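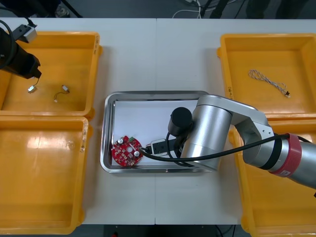
What should be on a bench before you start putting anything together? The tray you are working in, the parts for the job in hand, and a clear place for each thing to go when you have finished with it. Everything else belongs on a shelf.

Contents > Part Two: Small Assembly > Chapter 6

Previous chapter | Contents | Glossary | Next chapter

Chapter 6
Trays, Boards and Plugs

It is a sad fact of the trade that more circuit boards are harmed by the bench than by the electricity. A board that has survived its design, its manufacture and the post can still be finished off by a stray screw, a mug, or a sleeve. Most students arrive at this chapter wanting to join things to other things. They will, on page 85. First they must learn to lay a table.

6.1 The table

The light-coloured bench is an old argument. Those who favour it say that a dropped part shows up at once. Those who are against it say that so does everything else, and that it will never look clean again. Both are right. We have used white tops in the teaching room at Cakusgate for years and have grown used to being ashamed of them.

Where two tops are pushed together there will be a seam, and small parts have a great fondness for seams. Put a tray over the join if you can. If you can't, run a strip of tape along it before the first lesson and change the tape when it begins to look like part of the furniture.

Cables on the floor are another matter. They breed. Every room has its patch of them beyond the far side of the bench, black and white and tied in a knot that would please a sailor, and every class has one student who offers to sort it out. Let them do it with the power off and at the end of the day.

6.2 The trays

A tray does two jobs. It holds things, and it tells you what they are for. The second job is the one that gets forgotten.

The layout used throughout this book is a plain one: four plastic trays, two to the left and two to the right, and a steel one in the space between. The plastic trays are for supply and storage. The steel tray is where the work is done. Ours are yellow on the outside positions, for the noble reason that Rolland, who does the ordering, was offered yellow ones cheaply. Any colour will do so long as the working tray looks different from the rest, so that a tired person can tell them apart late in the afternoon.

Steel is chosen for the middle because it is heavy enough to stay where it is put and it wipes down well. It is also hard, shiny and a conductor, three things a circuit board does not enjoy. So we line it. A sheet of plain white paper will keep the board from being scratched and gives you a quiet background to look at. Paper does nothing for static, and it does not make it safe to work on a live board in a metal tray. Nothing in this chapter is done with the power on. If your work calls for proper protection against static, you want a mat made for the purpose, and Chapter 9.

Change the paper often. Man-lok Kong, who taught this unit before I did, used to make students sign and date theirs. I still have one in a drawer, marked September 9, 2003, with a ring of coffee on it and a mark of 17 out of 80. The student went on to do rather well in catering.

6.3 The board

Lay the board flat, parts upwards, to one side of the paper. Beginners always put it in the dead centre, where it looks handsome and leaves no room for the cable. You need a space beside the edge you will be plugging into, long enough for the connector and whatever is holding it.

Round boards deserve a word. A square board tells you when you have turned it by accident. A round one says nothing and lets you carry on. Find a feature you can't mistake, such as a coloured part near the rim or a pair of tall silver capacitors, and decide which way it should face before you begin. Write it on the paper if you like. That is the other thing the paper is for.

Pick a board up by its rim. Do not pick it up by the capacitors, however much they look like handles.

6.4 The plug

A connector goes in straight or it goes in badly. Look at the housing first, then the socket, and find the side that is shaped so as to fit one way only. Bring the two together level, and push on the housing. Never push or pull on the cable, which was not built to be a lever and will get its own back in about a year, by failing inside where you can't see it.

Let the cable lie slack before you start. A cable under strain will drag a light board across the tray the moment you let go. In November, when the heating comes on at Cakusgate and everything on the bench goes stiff or brittle (staff included), we allow a little extra length.

Small loose connectors with a short tail of wire are kept in a plastic tray until wanted. They look like rubbish, and cleaners treat them accordingly.

6.5 Before you go on

Set out your own bench in the layout given in 6.2 and leave it overnight. In the morning, write down what has moved, what has been added, and by whom. The Flornudero workbook has a page for this. So does the Ukatance one, though its page is smaller, its authors having had more faith in people.

Shares 17 | Comments 80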